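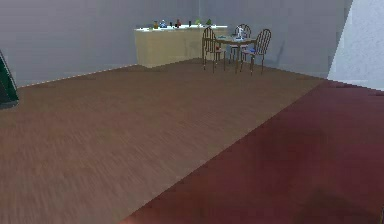 Visit to the Brallura Housing Open Day, Girham

2020-09-16
By the Residents' Services Office

Members of this office attended the open day held by Worko at its Brallura development in Girham. The visit was arranged in August to help us plan the refurbishment of our own units at Moriarty Court.

The development has 426 apartments in 4 blocks. Visitors were received in small groups and given a floor plan, a price sheet and a list of finishes. Our group was shown the ground floor first, then the laundry, the bicycle store and the shared garden. The garden paths are wide and level, although the gate at the north end is heavy and would be hard for older residents to open.

Much of the discussion concerned flooring and wall paint. Worko favors plain, pale walls throughout, with stronger color kept for the floor.

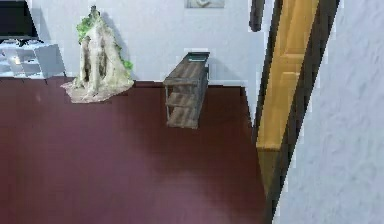
Deep red floor and pale wall, Brallura interiors.

The company charges a deposit of 4,000 dollars on each unit, returned within 32 days of the end of a lease. We asked how damage to floors is assessed and were told that an inspection is made with the resident present — a practice we would like to adopt.

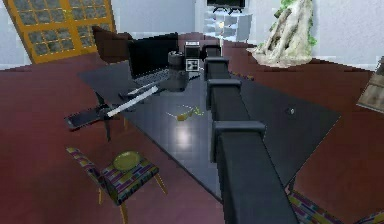 The inspection form itself is two pages long and is signed by both parties. A copy has been requested, along with the cleaning schedule for the shared hallways.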